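食品保藏与仓储(夏季班)第六讲 罐头,以及罐头上写的那些字

讲义整理:Teun Van Acker 的英文提纲,中文由课程组改写。上一讲发的冷链表格请继续留着,下周还要用。没有领到的同学去教务处门口的铁柜里拿,柜门要往上提一下才能拉开。

## 1. 先把上次的尾巴收掉

上次讲到水分活度,有三位同学在作业里写“蜂蜜不会坏,因为蜂蜜很甜”。这个说法在日常生活里完全够用,在本课里得不到分。请把“甜”换成“可供微生物利用的水太少”,再把酸度补上一句。蜂蜜兑水以后该发酵还是发酵,酿蜜酒的人靠的就是这一点。

另有一位同学问,冷冻是否等于杀菌。不等于。冷冻大体上是让微生物停工,解冻以后它们照常上班,精神可能还不错。寄生虫另算,那个要看温度和时间,教材第四章有表。

## 2. 罐头究竟在做什么

把食物装进容器,密封,加热到足够的程度,冷却。全部工艺就这四步,后面几百页的教材都在讨论“足够”是什么意思。

十九世纪初,密封加热保存食物的办法已经有人在用,用的是玻璃瓶和软木塞。那时候人们还不知道微生物与腐败的关系,普遍的解释是空气有害,把空气赶出去就行。理论是错的,罐头却能吃。食品史上这类情形很多,工程师走在前面,理论家过几十年赶来,发现桌子已经摆好了。金属罐随后出现,早期的罐子壁厚,焊缝靠手工,开罐要用凿子和锤子。专门的开罐器晚了几十年才问世。诸位以后做产品设计,如果上司问“用户怎么打开”,请不要回答“先上市再说”,历史上已经有人这么回答过了。

早期的罐头主要卖给军队和远洋船只,对这两类客户来说,口味的排序比较靠后。普通家庭买得起罐头,是制罐机械化以后的事。双重卷边取代焊锡封口,也让铅的问题大为缓和。

### 2.1 低酸与高酸

本课最重要的一条线是 pH 4.6。考试会考,工作里也会用到。

- pH 高于 4.6 的食品,比如多数肉类、鱼类、豆类、玉米、蘑菇,属于低酸食品。肉毒梭菌的芽孢在密封无氧的罐里可能萌发并产毒,所以要用加压杀菌,常见的参考温度是 121 ℃。
- pH 等于或低于 4.6 的食品,比如多数水果和各种酸渍菜,一般用沸水温度或更低的温度处理即可。
- 番茄骑在线上。不同品种、不同成熟度的番茄,pH 有高有低,家庭自制时要另外加酸。每年都有同学为番茄辩护,说自家外婆从来不加。外婆运气好,我们为她高兴,实验报告里仍然要加。

芽孢比普通的菌体耐热得多。沸水煮很久,菌体早就没了,芽孢还在。所谓“我煮了一下午”这种话,表达了诚意,没有提供杀菌数据。

### 2.2 冷点

热量从罐壁往里走,罐内升温最慢的地方叫冷点。清汤类食品有对流,竖放时冷点偏低,位于中轴线上靠下的位置;浓稠的糊状食品以传导为主,冷点接近几何中心。杀菌规程按冷点计算,因为中心那一口也是要卖给人吃的。

换罐型就得重新验证。上过班的同学应该见过这样的邮件:“只是罐子稍微大了一点,规程沿用可以吗?”不可以。传导型食品的升温时间随尺寸增长得很快,罐子“稍微大一点”,冷点就可能差出一大截。固形物的装量、汤汁的黏度、淀粉的品种,改任何一样都要问一遍热力杀菌的负责人。负责人会叹气,叹气属于正常流程。

### 2.3 密封与冷却

双重卷边由罐身翻边和罐盖钩边相互咬合,再压紧,中间有密封胶。检查时要拆开量:身钩、盖钩、叠接率、紧密度。外表光滑的卷边,里面可能是假卷,两层金属只是挨在一起,没有钩住。工厂按班次抽样拆检,拆检记录和罐头本身同样要保存。

杀菌结束以后要尽快冷却,原因有两个。一是食物会继续受热,变软变色;二是停在温热区间太久,耐热的嗜热菌会过得很愉快。冷却时罐内形成真空,卷边还没有完全稳定,极少量的冷却水有可能被吸进去。冷却水因此必须消毒,刚出锅的湿罐不要用手摸。很多人以为杀菌锅出来就万事大吉,污染恰恰爱挑这个时候进门。

## 3. 罐头上的字

前面讲的是罐头内部,从这一节起讲外部。外部比较容易看,也比较容易看错。

### 3.1 日期

“保质期”和“最佳食用期”这一类日期,说的是在规定条件下品质能保持到什么时候。状态良好的罐头过了日期,颜色会暗一些,质地会软一些,维生素会少一些,通常并不会在零点整变成毒药。反过来,日期还很远的罐头如果胀了、漏了,那个日期一点也帮不上忙。看日期之前先看罐子,这个顺序请大家记牢。

不同地区的法规对日期标示和过期销售的规定差别很大。做题时题干会说明适用哪一地的规定;题干没有说明,就写“依当地法规”,老师也会这么写。

还有日期的写法。日在前、月在前、年在前,三种都有人用,而且每一种的使用者都认为另外两种很怪。教学案例里的 Bonderov 是一家进口商,同一个仓库里收三个产地的货,一位新来的同事按自己老家的习惯读日期,把一托盘还很新鲜的豌豆排到了报废区。豌豆后来救回来了,那张报废单在墙上贴到了年底。

### 3.2 批号

批号通常喷在罐底或罐盖,字迹小,喷墨淡,位置还常常落在拉环旁边。它是整个罐子上对召回最有用的一行字,也是设计部门最不愿意给地方的一行字。

批号一般包含工厂、生产线、日期,有时还有时段。日期可能用当年第几天来表示,例如 033 就是当年的第 33 天,也就是 2 月 2 日。请同学们自己推算一遍,不要凭感觉。上一届有人凭感觉把它读成三月三日,理由是“看着像”。

召回时,时段写得越细,要收回的货越少。某工厂如果只标到天,那么一台卷边机坏了四十分钟,整天的产量都要陪着回来。省下的那点油墨,会以别的形式付出去。

### 3.3 条码

条码几乎是包装上被扫得最多、被读得最少的东西。零售商品上常见的一维条码,里面只有一个商品编号。它不含价格,价格在店里的系统中;它通常也不含保质期和批号。同一种罐头,今天生产的和去年生产的,条码可以一模一样。所以扫一下条码,系统知道“来了一罐这种东西”,并不知道来的是哪一批。 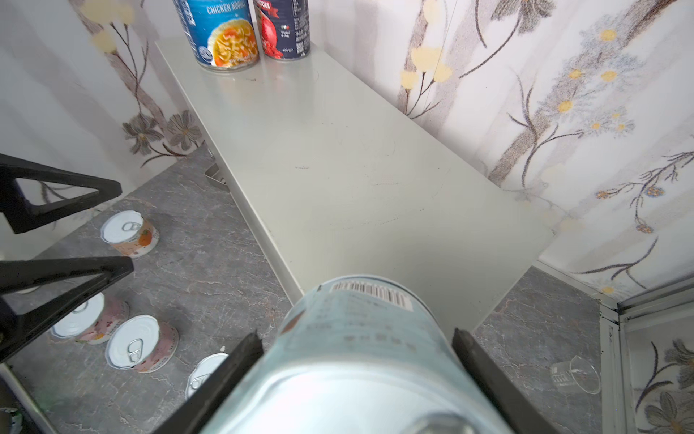 想让系统知道批次,就要换用能携带更多信息的码制,或者在入库时把批号另外录进去。前一条路花钱,后一条路花人。多数中小仓库选了第三条路,叫作“下次再说”。

前缀的问题每年都有人问,这里统一答复:条码开头几位数字表示编号由哪个地区的编码机构分配给企业,不能证明货物在哪里生产。家族群里流传的那张“看前几位识产地”的对照表,请不要转发给老师。已经转发的,老师收到了。

圆柱形容器印条码还有一个几何上的麻烦。罐子越细,弧度越大,条码如果横着绕罐身排,两端的线条就会转到扫描器看不清的角度去。所以小直径的罐子常把条码转九十度,让线条像梯子的横档那样一级一级叠上去,每一条都绕着罐身走一小段,扫描方向与罐轴平行,弧度便不碍事了。大罐比较从容,两种排法都能用。此外,金属底面的反光、冷凝水、标签接缝,都会让扫描枪装聋。直接印在金属上的条码要先铺一块不透明的底色,浅色的“空”要确实够浅。拿亮闪闪的裸金属充当白色,在打样的灯箱下面效果很好,到了收银台就是另外一回事。

条码两侧的空白区也有规定宽度。设计师爱往里面放小叶子、小太阳,扫描枪不欣赏。

### 3.4 净含量与固形物

净含量包括汤汁。固形物含量,或者叫沥干物重量,才告诉你捞起来有多少。买玉米粒的人和买汤的人应该看不同的那一行。实验课的沥干操作照规程来,筛网倾斜放置,计时两分钟。不要摇,不要拍,不要用勺子压。去年有一组压了,得到一个漂亮的数据,和任何人都对不上。

## 4. 货架与轮换

先进先出,英文缩写 FIFO。更贴合食品的说法是先到期先出,缩写 FEFO。两者多数时候一致,不一致的时候请听后者的。晚到的货可能日期更近,原因五花八门,例如它在港口多住了一个月。

理论上,补货的人把旧货拉到前面,新货放到后面。实际上,补货的人有六箱要上架,离下班还有二十分钟,于是新货放在了前面。顾客则伸长手臂去够最里面的一罐,因为大家都听说里面的比较新。这样一来,补货员和顾客的错误有时正好抵消。这不能写进管理制度,但可以解释为什么有些店一直没出事。

斜面滚筒式货架从后方装罐、前方取罐,靠重力排队,基本解决了这个问题。它的缺点是占深度,以及只对圆的东西有效。曾有门店试图用它来放方形的鱼罐头,场面安静。

### 4.1 案例:Trukus 与 Cemis

下面两个案例由 Hilkka Mustonen 提供,她在仓储岗位上待过许多年,案例里的语气有一部分是她的。

Trukus 是一家社区超市,罐头区货架按品牌分。品牌之间会抢位置,谁的销售代表来得勤,谁的罐头就往视线高度搬。搬一次,旧货就被埋一次。六月盘点时,最底层靠墙处清出一排腰豆,标签用的还是上上版的设计。店长的第一反应是拍照发给供应商,问能不能算收藏品。供应商没有回复。

Cemis 是给食堂供货的仓库,罐头按到期月份分区,区与区之间用彩色胶带隔开。方法粗糙,可是有效,新员工第一天就能学会。麻烦出在胶带的颜色上:采购换了一家供货商,橙色和红色变得十分接近,灯光又偏黄。Mustonen 的处理办法是在胶带旁边用黑笔写上月份。有人建议上一套带彩屏的系统,她问彩屏上是不是也会写月份,对方说会,于是大家继续用黑笔。

课堂讨论时请注意,两家的差别主要在分区的依据,和员工勤不勤快关系不大。写“应加强员工责任心”的小组,请重写。

### 4.2 搬运与凹罐

凹陷要看位置。罐身中部的浅凹,没有尖角,没有伤到接缝,一般影响外观。凹陷落在卷边上或罐身接缝上,就要当作密封可能受损来处理。有尖锐折痕的,也不要放行。判断标准贴在实验室门后,包括图样。

罐头叠放的高度由外箱和托盘决定,不由仓管员的身高决定。受潮的纸箱强度掉得厉害,梅雨季节尤其如此。底层纸箱一旦开始鼓肚子,先从上面往下卸,不要试图从中间“抽一箱出来看看”。

### 4.3 胀罐

胀罐按程度分为几类,名称教材里有,考试只要求会区分下面的情形:

1. 一端微凸,按下去另一端弹出来。
2. 两端都凸,用力可以按回去,松手又起来。
3. 两端都凸,按不动。

成因可能是微生物产气,可能是酸性内容物与金属反应产生氢气,也可能是装得太满或者运到了高海拔地区。隔着罐皮分不清是哪一种。在家里遇到,不打开,不尝,按当地要求丢弃。在实验室遇到,叫助教。肉毒毒素不一定带来异味,“闻着没事”不构成检验方法,“我就舔一下”更不构成。

## 5. 仓储环境

罐头不怕黑,也不怎么怕冷,但怕冻结后膨胀把卷边撑坏。它怕热,也怕忽冷忽热。温度高时,内壁腐蚀和品质下降都加快,嗜热菌的芽孢如果有残留,也会在这时候醒过来。冷罐突然进入温暖潮湿的空气,表面结露,标签起皱,卷边外侧生锈。早春早晨打开仓库大门“通通风”,往往就是在给罐头洗脸。

浮锈擦得掉,擦完表面平整,可以继续观察。锈到起坑的,剔除。判断不了的,也剔除。成本部门有意见,可以请成本部门来吃。

Jõgi 仓库的做法值得抄:温湿度计挂在货堆中间,同时在门口留一只做对照。过去只有门口那一只,读数十分体面。挂进去以后才知道,屋顶正下方那几托盘夏天过的是另一种生活。整改内容是把对热不太敏感的空玻璃瓶换到上面去,总花费为一个下午。

## 6. 作业

下一次上课前交,纸质或电子均可,请不要两种都交然后内容不一样。

1. 从家里任选两罐罐头,一罐低酸,一罐高酸。抄录日期、批号、净含量和固形物含量(没有标的注明“未标”),并说明你如何理解批号里的每一段。猜不出的部分写猜不出。
2. 观察一家商店的罐头货架,记录分区依据,找出一处容易造成旧货滞留的地方。请先跟店员打声招呼。蹲在货架前抄批号的人看上去都有点可疑。
3. 某汤品由清汤改为加淀粉的浓汤,罐型不变。说明为什么原有杀菌规程不能直接沿用。两百字以内,上限是认真的。
4. 选做:为一种直径很小的罐头设计条码位置,画草图,标出空白区。小叶子不加分。

**阅读:** 教材第七章全章,第八章读到卷边图为止。卷边图请对照实物看,单看图的话,十个人里会有九个把身钩和盖钩说反,剩下一个是蒙对的。

**实验课提醒:** 带长袖实验服和防割手套。去年借出去的手套回来时全是左手,原因仍在调查。切开的罐边极其锋利,创可贴在第二个抽屉。

**答疑:** 2021年7月16日下午,Van Acker 办公室。带着具体问题来,“老师我都不太懂”会被安排从第一讲开始听,那天下午他有空。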